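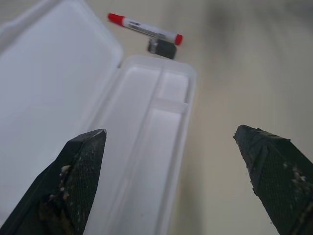
Wrist camera view: open box, both compartments empty, marker still out on the table.

Recording for Brudley: your questions

I'm Suha Zein and I run the recording sessions for Brudley, our tabletop arm. These are the things people ask me most (usually while holding the controls, bless them).

What are we collecting?
Short recordings of a person steering the arm through a small desk job. Right now it's the pencil box set. The goal for each episode is simple: marker in the long compartment, then close the lid. The learning system gets the wrist video plus the arm's movements, and it tries to pick up the habit from there.

How many do you need?
3000 for this set. I know! We're at nearly 24 good ones per session when people are warmed up, so it does add up.

Can I put the box anywhere?
Please do! Turn it, slide it, set it at a silly angle. If every episode starts with the box dead straight, Brudley only learns dead straight boxes. Just keep it where the fingers can reach.

I fumbled the grab. Do I start over?
Nope, keep going. A missed grab followed by a calm second try is great material, and Nabil Bataineh, who does the training runs, keeps asking me for more of them. If you drop the marker on the floor, though, stop and mark the episode as failed.

How fast should I move?
Slower than you want to, but don't park. Long pauses teach the arm to sit there and think about lunch. If you need a breather, take it between episodes.

Does the lid have to start open?
For this set, yes, all the way back. Lid opening is its own set and Pouran Kazemi is handling that one in April.

Should I wipe the fingers?
Yes, a dry cloth before your first episode. Don't scrub, the textured surface is what gives you grip.

How long is a session?
2 hours, with a break whenever you like. Snacks stay off the table, please.

Who do I write to if the video freezes?
Me first, then Wissam Obeidat. Leave the program open so we can look at the log.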